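Tidy-Up Project: Progress Report to the Jidanitz Fund
Equipment planning and budget, second stage
Prepared by Orlando Llanos, with purchasing notes from Manolis Athanasiadis
December 2021

We have had a very good stretch of work and I am happy to be writing this one! When we last reported, the equipment list was a long page of wishes with prices next to some of them. It is now a short list we believe in, and most of the money questions you raised have answers.

What the grant is paying for

As a reminder, the project is about helping people who find it hard to bend down and pick things up. Shoes, slippers, a dropped towel, the ordinary stuff that ends up on a bedroom floor. The plan is to buy a mobile base with one arm, fit it out for home use, and have it put footwear away on a low rack when asked. You approved the first stage on the understanding that we would come back with a proper buying plan before ordering anything large.

How we chose the base

We looked closely at two bases, the Tritari and the Drakos. Both would do the driving part of the job. The Drakos is the stronger machine and Manolis liked it a great deal (so did I, for the first week). But it is wide, and the rooms we care about have a bed taking up most of the space and a strip of floor next to it. The Tritari is narrower, turns in place, and comes with a battery we can swap ourselves. It also carries less weight, but a shoe is not heavy.

We recommend the Tritari. The supplier has agreed to hold the quoted price until the end of March, and the quote includes a spare battery and charger.

The arm and the hand

The arm has been the fun part. Our first budget had one gripper in it, a plain two-finger model, and we now think that was too thin. Footwear is far more varied than we gave it credit for. A knit sneaker gives when you squeeze it, the collar is padded, and laces get in the way. A slide is a different problem altogether: it lies flat, there is very little to get hold of, and the strap is the obvious place to lift from. We would like to buy a second set of fingertips in a softer material and keep both sets on the shelf, so a worn pair does not stop work.

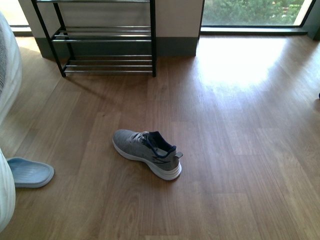 Page last changed: 12 Dec, by O. Llanos

Bedrooms like that one drive a lot of the spending. There is a gray sneaker alone on the planks, a slide close in by the bedding, and an empty rack against the wall, and every one of those turns into a line in the budget. White fabric hanging over part of a slide means the arm has to reach in low from the side, so we have added a wrist camera to the plan. Racks with rods for shelves need a gentler placing motion than a solid board, and we want to buy a few racks of different makes to practice on.

Sunlight is the other one. A big window can wash out a patch of floor almost completely, and a camera that does fine in the workshop may see very little there. Manolis has priced a floor-facing camera that copes better with strong contrast. It costs more than the one in our first plan and I would argue for it anyway. We have left the cheaper one out of the budget entirely.

Software

We are staying with Fusivo for planning the arm's movements. The license runs for 12 months and covers both of our workstations. We had thought about writing this part ourselves, and I am glad we didn't, as the time has gone into grasping instead.

Where the money stands

So far we have committed 53 percent of the equipment budget. That covers the arm deposit, the Fusivo license, the workstations and the safety gear. The base is the largest item still to come. After that we have the cameras, fingertips, practice racks, and a shipping line that Manolis has raised twice and would like to raise again. He is probably right, and we have kept a reserve for it.

We are not asking for more money. We are asking for permission to move what is left of the travel line into spare parts, which the first budget hardly mentioned.

What we need from you

Approval to order the Tritari while the quote is still good.
Approval to move the travel balance to spares.
A name at your end for the insurance form, which needs a signature before delivery.

Next steps

Once the base is ordered we will mark out a practice bedroom at full size, with a real bed and long bedding, and start on single shoes before trying pairs. Manolis will send the updated cost sheet separately, along with both supplier quotes. If anyone from the Fund would like to come by when the base arrives, please do, we would love to show you around.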